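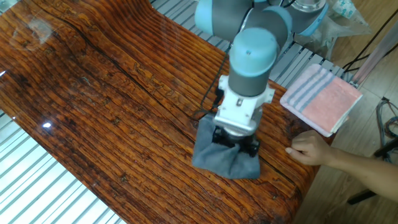
Stulmont Towel Folding Set

README, second release (September)

Contents

This set holds 3,939 recordings of towels being folded on a table by a robot arm and a person working at the same table. It was put together for the Stulmont linen service, which washes and folds for small hotels and gyms. The recordings are used to train the folding arm and to settle questions about how the job is split between the arm and the folder beside it.

Maintainer: Tetsuya Kobori. Floor contact and labeling lead: Ashley Cheetham.

Why it exists

Folding at Stulmont used to be one job. A folder took a towel from the cart, folded it, checked it for stains and loose threads, and put it on the stack. With the arm, the pick-up and the first folds move to the machine. Checking stays with the person, and so does anything the arm gives up on. The first release only recorded the arm, and it told us little about the waiting, reaching and correcting that now fill a good part of a folder's shift. The second release records both sides.

What is recorded

Each recording has video from fixed cameras, joint positions, gripper state and a text label for the step. Steps are: reach, grasp, lift, fold, release, hand correction, idle. Hand correction covers every touch of a towel by the person, even a light one. Idle means neither side is moving a towel – it does not mean the person is doing nothing, and it should not be read that way.

The towels are ordinary stock in mixed colors and weights. Small plush cloths and striped towels are both included. The plush ones are harder for the gripper, which tends to pick up two layers at once.

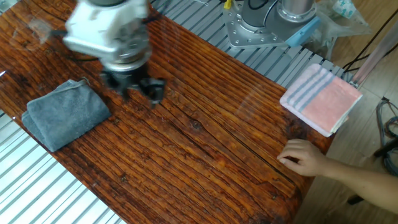 Gripper over the table, gray towel at left, striped pink towel folded at right.

Splits

Train: everything not listed below
Validation: 402 recordings
Test: 104 recordings, all with a hand correction

The test split is hard on purpose. Please don't compare scores on it with scores from the first release.

Labeling

Labels were written by people from the folding floor, on paid time, during the afternoon shift. Ashley Cheetham wrote the guide and went over every label in the test split. Two rules caused most of the arguments. A fold counts as finished when the edges meet, even if the top layer is rumpled. A drop counts as a release only if the gripper opened first. Labels from before the second rule was agreed have been redone.

Use at work

The folders agreed to be recorded on these terms:
Faces are not kept. Hands and forearms are.
Recordings are not used to time or rank anyone.
Names and shift numbers are stored apart from the video and are not in this release.
Anyone can ask to have their recordings taken out, without giving a reason.

What has changed on the floor so far: fewer towels handled per person, more stain checks, and a new task called table lead, which goes to a trained folder and pays the higher rate. Several folders say the work is easier on the wrists and also duller. Both comments are in the notes file in full.

Known problems

The table has a shiny finish and glare hides the cloth edge in some recordings. Gripper state lags behind the video in part of the train split; the lag is listed per file. Bath sheets and fitted items are missing. Left-handed folders are underrepresented.

Changes and contact

Send label fixes to Tetsuya Kobori with the recording number and the step. Requests for removal go to Ashley Cheetham and are handled before the next release.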